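Kasent Plilideo – Wandpaneele für Wohn- und Arbeitsräume
Abschnitt 5: Vorbereitung und Montage der Paneele
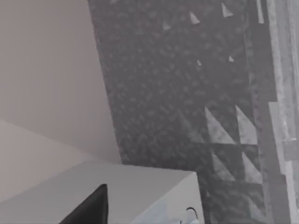 Abb. 5: Dunkel gesprenkelte Fläche neben heller, glatter Wand (Computerdarstellung)

Schön, dass Sie bis hierher gekommen sind! Wenn Sie die vorigen Abschnitte gelesen und Ihre Wand ausgemessen haben, liegt der mühsamere Teil schon hinter Ihnen. Nehmen Sie sich für die Montage trotzdem einen ruhigen Nachmittag Zeit, am besten zu zweit, denn die langen Paneele lassen sich allein zwar tragen, aber nur schwer gerade halten.

Bevor Sie anfangen

Packen Sie die Paneele aus und lassen Sie sie über Nacht flach in dem Raum liegen, in dem sie später hängen sollen. Das Trägervlies gewöhnt sich so an Temperatur und Luftfeuchte. Wer im Dezember einen frisch beheizten Kellerraum verkleidet, gönnt dem Material gern auch eine zweite Nacht.

Vergleichen Sie außerdem die Chargennummer auf allen Kartons. Die Sprenkelung der Ausführung Rastia fällt von Charge zu Charge etwas anders aus, und auf einer großen Wand sieht man das leider sofort. Sollten Sie zwei verschiedene Nummern finden, melden Sie sich bitte bei uns, bevor Sie etwas zuschneiden – zugeschnittene Ware können wir nicht mehr umtauschen.

Montage

1. Reinigen Sie die Wand mit einem leicht feuchten Tuch und lassen Sie sie vollständig trocknen. Alte Tapeten müssen herunter, auch wenn sie noch so fest zu sitzen scheinen.

2. Zeichnen Sie mit Wasserwaage und weichem Bleistift eine senkrechte Linie an. Verlassen Sie sich dabei nicht auf die Zimmerecke, in Altbauten ist sie selten gerade.

3. Tragen Sie den Montagekleber Gallardo in senkrechten Raupen auf die Rückseite auf, mit 300 mm Abstand zwischen den Raupen. Eine Kartusche mit 577 g ist für ein Paneel gedacht.

4. Setzen Sie das erste Paneel an der Linie an und drücken Sie es von der Mitte nach außen an. Solange der Kleber frisch ist, dürfen Sie noch in aller Ruhe schieben und rücken.

5. Setzen Sie das nächste Paneel mit der Kante dicht an das erste. Der Pfeil auf der Rückseite zeigt bei jedem Paneel nach oben.

6. Schneiden Sie das letzte Paneel mit einem scharfen Cuttermesser von der Rückseite her zu und führen Sie die Klinge an einer Metallschiene entlang.

Hinweis: Wo die Paneele an eine glatt gestrichene Wand stoßen, wirkt eine saubere Schnittkante meist ruhiger als eine Zierleiste. Falls Sie lieber eine Leiste möchten, kleben Sie diese bitte erst am folgenden Tag an.

Vorsicht: Schalten Sie vor Arbeiten an Steckdosen und Lichtschaltern die Sicherung aus und prüfen Sie die Spannungsfreiheit. Das Versetzen von Dosen gehört in die Hände einer Elektrofachkraft.

Vorsicht: Lüften Sie während des Klebens gut und halten Sie Kinder und Haustiere vom offenen Kleber fern.

Nach der Montage

Lassen Sie die Wand bis zum nächsten Abend in Ruhe und stellen Sie so lange keine Möbel dagegen. Kleberreste am Rand lösen Sie frisch mit lauwarmem Wasser, getrocknete mit dem Kunststoffspachtel aus dem Zubehörbeutel. Wie Sie die Oberfläche später absaugen und kleine Flecken behandeln, lesen Sie in Abschnitt 6.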